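## 4. Setting Up Your Savings Pool in Unel

Great, your business profile is done! Now you can invite other small employers to share one retirement plan, and this part goes fast.

1. Sign in to Unel and open **Pools > New Pool**.
2. Type a pool name. It shows up on every worker's statement, so pick one you like.
3. Choose a lead employer. Only the lead can change plan rules later. 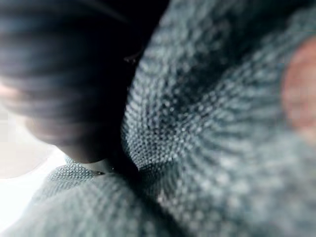 4. Add each member business by tax ID — you can paste up to 40 at once.
5. Set the waiting period for new hires. The default is 60 days.

> **Note:** Part-time workers are left out unless you check **Include part-time**. Please take a look at that box!
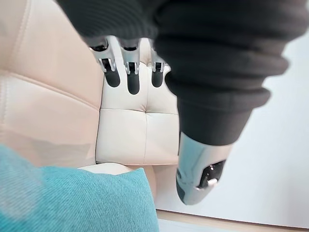

*Tufted seat, cream leather*

### 4.1 Payroll links

1. Go to **Payroll > Connect** and pick Jodent or Ezzat.
2. Run a test file. Green rows are ready to go.
3. Fix any red rows and run it again.
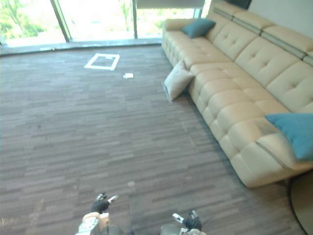

*Sectional with teal cushions*

> **Caution:** Don't close the window during a test. A half-sent file locks the pool for 30 minutes.

### 4.2 Going live

1. Click **Send Notices**. Every worker gets a plain-language summary.
2. Wait for all members to sign — the bar at the top fills in as they do, and it's fun to watch.
3. Click **Start Pool**.

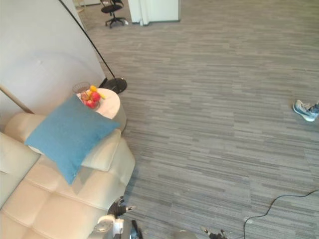

*Sofa arm and side table*

Pools started in December take their first deductions in the new year. For pools over 1,000 workers, write to Daryna Levchenko at the Bravholm help desk before step 3.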